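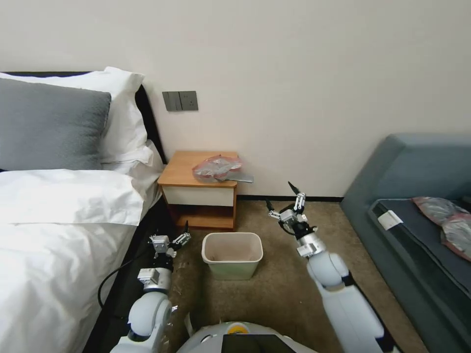 Re: Liners for the small bedroom wastebaskets

Date: May 26, 2022
List: Tivport furnished rentals, housekeeping and supplies

An earlier message on this thread said:

> We switched to the Vokedix liners in February and they stand up above
> the rim on every small bin. Is there a shorter bag, or do we fold
> the extra under? Also, do you do the bin before or after the bed?

Width matters more than length on these. Measure the outside of the rim all the way around and halve it; the result is the narrowest flat width that will go over. Our bedroom bins measure 60 cm around, so 30 cm is the limit and a 32 cm bag fits with a little slack. The Kragh bags are 32 x 40 cm. The Vokedix ones are 37 cm wide and gather at one side unless you knot the surplus.

Sequence we use in the Premham units, where the nightstand stands right up against the bed:

1. Take the old bag out and tie it off.
2. Wipe the inside of the bin.
3. Open the new bag fully before it goes near the bin.
4. Push the bottom down first, then turn the top over the rim.
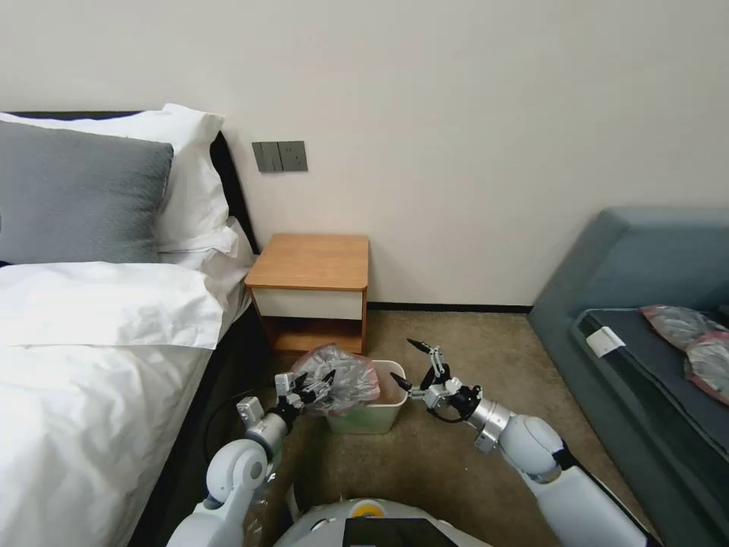

Step 3 is the one people skip. A thin bag pushed in as a wad holds air under it and rides up over the rim, and no amount of pressing from above fixes that. Pull one edge out, let the air go, and start again from the bottom.

As for the order, bin first, then the bed. The duvet gets pulled toward the floor on that side anyway – no point straightening it twice. The nightstand top comes last, including under anything left on it.

I have not tried the Vokedix short size. If someone has the flat width, please post it.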